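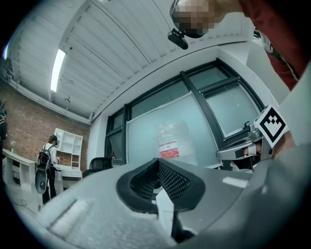 Seating in the Ground Floor Study Room: Condition, Cleaning and Rearrangement
Project report
Lukian Hrytsenko
Submitted 24th December

1. Background

The study room at Pratport is used for group work during the day and for evening classes. Its chairs were bought in two lots. The older lot is listed in the inventory as Lidari and the newer as Dikov. Both are grey plastic shells on steel legs, and the lists had not been updated after the last move between floors. The department asked for a short study covering the state of the chairs, a cleaning method that the users of the room could carry out themselves, and a layout that leaves a clear way to the door.

The tables were left out of the study. They are due for replacement and a separate report deals with them.

2. Points examined

Each chair was turned to the light and checked by hand and by eye. The following were entered on a sheet:

Shell: cracks, deep scratches, worn patches
Back panel: mesh tension, seating of the rim
Legs: bend, missing feet
Fixings: loose or missing screws under the seat

Wear on the shell was graded as light, medium or heavy. Light means a change in shine or colour that can be seen but not felt. Medium means that a fingernail catches in the surface. Heavy means that the chair should be taken out of use.

Most of the wear found was light. It appears as paler patches on the matte grey plastic, more often towards one side of the back than in the middle. The likely cause is rubbing against the table edge when chairs are pushed in at an angle, but this was not tested. A bag strap hung over the same corner every day would leave a similar mark.

The opening in the back is roughly triangular, with black mesh held in a thick black rim. The rim is the part that gives trouble in cleaning. Dust gathers in the angle between rim and shell and a flat cloth passes over it. On two chairs the rim had lifted at a corner and was pressed back by thumb. Neither had come out again by the end of the project.

3. Cleaning trial

Three methods were compared on chairs of similar condition.

Method A was a dry cloth. It removed loose dust from the shell and nothing from the rim.

Method B was a damp cloth with washing-up liquid, 2 ml in 300 ml of warm water, followed by a dry cloth. The shell came clean. Some liquid was held in the mesh, and the chairs needed 50 minutes with the windows open before they could be used.

Method C was the same mixture, with a soft brush for the rim and mesh and the cloth for the shell only. The brush was shaken out before use. Drying time fell to 27 minutes and the rim was clean on inspection.

A cream cleaner from Lysenko was tried on one shell and dropped. It took off a pen mark but left a shiny spot on the matte surface, plainly visible under the ceiling lights. It should not be used on these chairs.

Method C is recommended. The moulded ridges next to the mesh should be brushed along their length. Brushing across them leaves dirt in the low parts.

4. Layout

The previous layout had chairs on both long sides of every table, with the backs of the middle rows almost touching. A person leaving the inner row had to ask others to stand. In the new layout the middle tables are moved towards the window wall and the spare chairs are stored in a single row under the notice board, facing out. They are not stacked. Stacking presses the upper seat against the mesh of the chair below.

Floor marks in masking tape were used during the trial. They lifted during mopping and would need to be replaced by something more lasting if the layout is kept.

5. Limits of the work

The trial was short, and wear over a full term could not be measured. Grading was done by one person. Chairs borrowed by the office upstairs were not inspected, and the inventory sheet has those lines left blank.

6. Further work

Fit felt pads to the table edges and grade the same chairs again after one term
Check the two lifted rims
Return the borrowed chairs and complete the sheet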